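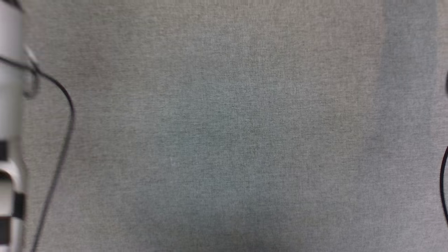

Paper bags, mostly

I went to see the paper bags at the Brunier in Avau, and I paid 13 dollars to do it. I mention the price first so that you know the state of mind I arrived in. I have a drawer full of paper bags at home and admission is free.

The show is called Carry Me Home and it covers printed shop bags from the greengrocers, chemists, bakers and haberdashers of the coast, mostly from the years when a shop would have its own bag made up and think hard about the lettering. They're pinned flat behind perspex in two rooms upstairs, past the permanent collection of lighthouse paintings, which I have now walked past so many times that I could probably forge one.

Whoever hung the first room has arranged it by colour. I have opinions about this. It looks terrific from the doorway, a big drift of browns going through mustard into a sort of hospital green, and then you get up close and find a butcher next to a music shop next to a man who sold trusses, with nothing to connect them except that all three liked maroon ink. The labels give you the shop and the town and then stop. I wanted to know what the bags cost, who drew them, whether the baker's wife complained about the wheat sheaf (it looks like a shaving brush). A label that says "Bag, paper" under a paper bag is not working very hard for its wall space.

The second room is much better and I'd have paid 13 dollars for it alone, grudgingly. It's given over to Sandhu, the printing works that stood behind the railway yards and seems to have made half the bags in the district. The gallery has got hold of the firm's sample books, fat things with split spines, where a shopkeeper could pick a border from one page and a slogan from another. So all those proud individual shops had chosen from the same handful of slogans. "Quality Is Our Only Neighbour" turns up on nine different bags in this show. I went back through the first room to check, which the attendant did not enjoy, as I was going against the arrows.

There's an order ledger open under glass as well, and it's my favourite thing in the building. A draper in Pirkomport sends his bags back because the apostrophe is in the wrong place. They're reprinted. He sends them back again because he has looked at it for a while and now thinks the first one was right. The clerk has written "See previous" in the margin, with a pencil pressed so hard it's nearly gone through the page. I stood over that for longer than I stood over any of the lighthouses.

What the show is shy about is the work itself. There's one photograph of the folding room, small and hung low beside the fire extinguisher, with a long bench of women folding and gluing by hand. No names. The caption gives the model of the press in the background. I understand that names get lost, and that a small gallery has to work with what's in the box when the box turns up, but there must be people in Avau whose grandmothers sat on that bench, and a notice in the library asking for them would've cost less than the neon sign over the gift shop.

Speaking of which. The gift shop sells reproduction paper bags in packs of 20. When you buy a pack they put it in a paper bag, a plain one. I asked if I could have mine in one of the printed ones and was told those were stock.

I bought the pack anyway. I also bought the catalogue, a thin thing with a lovely cover and an essay that uses the word "ephemeral" the way other people use salt. Skip to the back, where somebody has sensibly printed the whole list of slogans in alphabetical order. "Always Fresh, Seldom Dear" is the best of them. I'm still thinking about that seldom.

A few practical notes, for anyone tempted. It's on until the end of April. Go in the morning, when the light upstairs comes in sideways and you can see the creases properly; by two o'clock the perspex is all glare and you'll mostly be looking at your own chin. The lift was out when I was there. The café has changed hands and the date scones have gone, replaced by something with seeds on it. And start in the second room if you can get past the attendant, then do the first one afterwards, with the slogans fresh in your head and a pencil for keeping score.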